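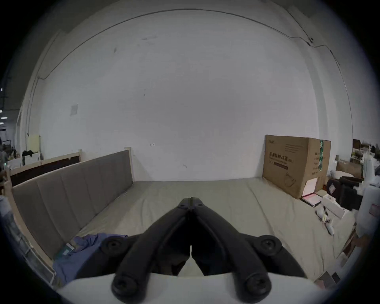
4. Changes in the work of room staff

4.1 Setting and division of tasks

The second site in the study, Grostwood, is a residential lodging operator that turns over furnished rooms between long stays. Before the Listen program began, one attendant was responsible for a room from the moment the key was returned until it was released to the next guest. The attendant cleared left items, stripped and made the bed, sorted clothing and packaging, and recorded anything that might be claimed later.

Under the program, part of this work is being prepared for automation. Attendants carry out sorting and folding with a hand-held gripper fitted with a camera, and the recordings are passed to Skedell, the technology supplier, which uses them to train a mobile arm. The same staff therefore do two jobs at once: they prepare rooms, and they produce the examples from which a machine is expected to learn. We interviewed 15 attendants over the first 40 shifts of the program and observed a portion of those shifts in person.

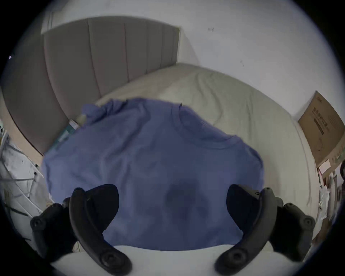 Pace was the first matter raised in almost every interview. Attendants who had handled linen and garments by hand for years described having to slow each movement, open the fingers fully before approaching the cloth, and plan where a grasp would begin. Soft items drew the most comment. A knit shirt lying bunched on a sheet, with its ribbed neckline folded over and the rest of the garment in loose folds, offers few obvious places to take hold, and two attendants may reasonably choose different ones. Several participants said that being asked to settle on a method made them notice skills they had never been asked to explain. Others found the same request tiring, particularly late in a shift, and felt that it left less room for personal judgment.

4.2 Workload and recognition

The operator had set a target of 2000 recorded grasps for each attendant by the end of September. Room quotas were lowered to allow for this, but the adjustment was the same for every room type. Attendants assigned to rooms with many left items reported that they met the recording target easily and missed the room quota, while those assigned to nearly bare rooms reported the reverse. Supervisors were aware of the imbalance and corrected it informally by trading rooms.

Pay was a separate concern. Karamanlidis, the labour hire agency through which most attendants are employed, classified recording as ordinary cleaning work. Participants did not all object to this classification, but most wanted the added skill to appear on their employment record.

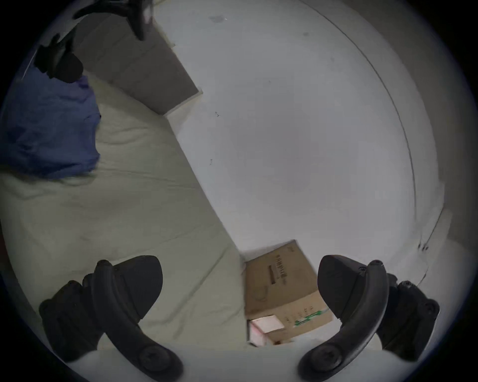 Figure 3. Hand-held gripper with its fingers on either side of a cardboard box during room work.

Rigid items changed the work less than garments did. Attendants had little trouble describing how to approach a carton, and new staff reached a steady pace within 5 shifts. The harder question was what to do with it afterwards. Deciding whether a package is rubbish, stock or a guest's belongings remains with the attendant, and neither the supplier nor the operator proposed to move that decision to the machine. Participants regarded this as the part of the job most worth protecting. They also pointed out that it takes time, and that the recording target gave no credit for it.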